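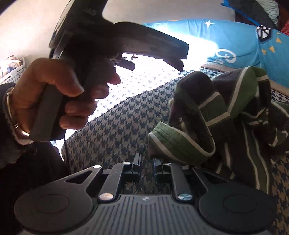
The summer Plernetti put the sorting arms in, I was still on the returns line with Annunziata Fontana, and we had a bet going about which of us would get moved first. I said her, she said me, and we were both wrong - it was Dima, who'd been there longest and could tell a bad zipper by the sound of it.

They called it moving, anyway. What happened was they gave him a gripper and a table in the back room and told him to pick things up all day so the arms could learn how he did it. Shirts, mugs, tools, whatever came in a box. 3,000 pickups a week, that was the target, and there was a number on the wall that went up every time he got one.

"How is it?" I asked him at lunch.

"I squeeze a sweater," he said. "Then I let go of the sweater."

Out on the floor it was quieter than I'd ever heard it. The old belt used to rattle so hard you had to yell, and we'd gotten pretty good at yelling (Annunziata could do a whole phone call with her sister over it!). Now the arms just hummed along and you could hear people unwrap their sandwiches. I started bringing headphones, then I stopped, it felt rude somehow.

In August one of the arms began doing this thing with knitwear. It would pinch the cuff, lift, stop for a second, and give it a little shake before it put it down. Annunziata grabbed my sleeve.

"That's Dima," she said.

And it was! He'd shaken out every sweater like that for as long as I'd known him, checking for pins. I went back and told him, and he came out with the gripper still in his hand and stood by station 7 and watched it do four in a row.

"It isn't looking for pins," he said.

"No."

"Well, somebody should tell it about the pins."

He went over to find the supervisor, and I went back to my line.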